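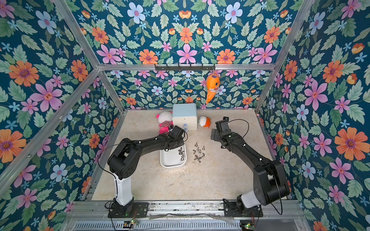 花柄の壁と、白いトレーと、蝶ナット。

金曜の朝から蝶ナットの仕分けについて書く。長くなるのでつなげます。

まず蝶ナットの話。羽が2枚ついていて、工具なしで指で締められるナットのこと。うちではSundaleの展示用の折りたたみ棚に使っている。搬入のたびに組んで、終わったらばらすので、普通の六角ナットだと手間がかかりすぎる。

問題は、ばらしたあとの蝶ナットがどこかへ行くこと。六角より転がらないだろうと思っていたら、羽のせいで変な方向に跳ねる。落とした真下を探してもまずない。

それで白い浅いトレーを使うことにした。長方形のやつ。外した蝶ナットはとりあえず全部ここに入れる、というルール。

深い容器も試した。深いと底のほうで羽どうしが噛み合って、ひとつ取ろうとすると三つついてくる。浅いと広げて見られるので、羽が曲がったものもすぐ見つかる。

写真だとトレーの中は右寄りにひとかたまり、あとは右横の床に散らばっている。トレーの右横がいつも散らかる。左には散らからない。理由は知らない。

床はベージュのマーブル模様。ところどころ細かい斑点がある。銀色の小さいものを置くと、離れて見たときにけっこう紛れる。色だけで言えばもっと濃い無地のほうが探しやすいと思う。

ただ、床の色を変える予定は今のところない。壁のほうに予算を使ったので。

壁の話。濃い青緑の地に、大きなオレンジのデイジー、中心が紫。あいだにピンクの五弁の花と、水色の花と、葉っぱがたくさん。正面も左右も同じ柄で揃えた。

選んだのはタマラ(Tamara Lytvynenko)。Clovoraの見本帳を3週間持ち歩いて、最終的に一番派手なのになった。私は薄いグレーに入れていた。1対2で負けた。

貼ってみると、悪くない。隅で柄がずれるのを心配していたけれど、角のところにはアルミのフレームが通っているので、目がそっちに行ってあまり気にならない。

よく見ると星の形の小さい水色の花と、チューリップのつぼみみたいなオレンジの小花も混ざっている。貼って半月たってから気づいた。見本帳では大きい花しか見ていなかった。

あと、派手な壁は片付いていないときの散らかりが目立たない。これはいい面と悪い面がある。

奥のぬいぐるみについて。左がピンクと白で耳がピンクのやつ。箱にもたれて横倒しになっている。右が白くて丸くて、下半分がオレンジのやつ。

名前はない。レフィルウェ(Refilwe Lekota)は右のを「たまご」と呼んでいる。私は呼んでいない。

あいだにある薄い水色っぽい白の箱は、角が丸くて蓋つき。ワッシャーと予備の短いボルトを入れる箱ということになっている。蓋があるのがよくて、倒しても中身が飛び出さない。前に蓋なしの箱でやったときは、拾うのに昼休みが全部なくなった。

ただ蓋つきにも欠点があって、蓋の上に物を置く人がいる。上に何か載っていると開けるのが面倒になり、「あとで入れよう」でワッシャーが床に残る。蓋の上は置き場ではない、と九月に決めた。

サメは上の横棒に付けた黒いフックラックの右端にぶら下げてある。オレンジで腹が白い。尻尾が下。口が大きくて、白い歯が見えている。

フックラックはもともと小物を掛けるために付けた。小さいフックが並んでいて、使いようによっては便利なはずだった。輪ゴムとか、結束バンドの束とか、そういうもの。

いまのところ私の用途で一番役に立っているのは、サメを床から離しておくことだと思う。前は床に置いていて、腹の下に蝶ナットが入り込んでいた。持ち上げたら出てきた。どうりで数が合わないわけだった。

ぬいぐるみも全部吊るせばいいという意見はある。レフィルウェの意見です。私は奥の二つは床でいいと思っている。奥までナットが転がることは少ないし、箱の両脇にいるので箱の位置の目印になる。

仕分けの手順を書いておく。人に聞かれるたびに説明しているので。

最初に床の分をトレーの手前側に集める。このとき選別しない。ひたすら集める。途中で「これは曲がっているな」と見はじめると終わらなくなる。

次に向きを揃えて並べる。全部きっちり揃えなくていい。羽が重ならない程度で十分。重なっていると一個に見えて数え間違える。

それから一個ずつボルトに入れて、指で3回まわす。引っかかったら別にする。ねじ山がつぶれているか、ごみが噛んでいるかのどちらか。ごみなら古い歯ブラシで落ちることが多い。

羽の曲がりは、平らなところに置くとわかる。がたつくものは曲がっている。少しの曲がりなら使えるが、締めるときに指が痛いので、私は外す。タマラは使う。

外したものは捨てないで別の袋に入れておく。棚の一番下の段の、力がかからないところには回せる。袋には日付ではなく「曲がり」とだけ書く。日付を書いても読んだことがない。

買い足しはGrovanceの袋入り。前はMokoenaの店で量り売りを買っていた。量り売りは安いけれど、径の違うものがたまに混ざる。見た目ではほとんどわからず、組む日になってはじめて入らないとわかる。それで袋入りに変えた。

混ざっていたやつは、まだどこかにあると思う。ボルトに通してみて、すかすかだったらそれです。見つけた人は私の机に置いてください。

ピンセットでつまむ人もいるけれど、羽の部分は滑る。つまむなら羽の片方を縦にして、面で挟むほうが落としにくい。胴のところを持とうとすると羽が邪魔になる。

磁石で集めたらどうか、という返信が来そうなので先に書く。うちのはステンレスで、手持ちの磁石にはほとんど付かなかった。鉄のものなら付くと思います。

トレーの向きは縦、つまり奥から手前に長くなるように置く。横向きにしていた時期もあったが、そうすると奥行きがなくて、勢いよく入れたものが向こう側に飛び出した。縦にしてからは向こうには飛ばない。そのぶん横に飛ぶ。

だから右横に散らばるのか、といま書いていて思った。壁際にもう一枚トレーを置けばいいのかもしれない。でもトレーを増やすと、増えた分だけ物を置くようになる。

タマラから返事がきた。「右に散らばるのは、みんな右から入れるから」とのこと。左からも入れてみることにする。

レフィルウェからは「たまごの写りが小さい」とだけきた。

壁紙の型番を聞かれたので。見本帳をもう返してしまって手元にない。請求書を探せば書いてあるはずなので、見つかったらここに足します。

次の搬入までに棚3台分を揃える予定。足りなければまたGrovanceの袋を買う。今日は午後から曲がりの選別をします。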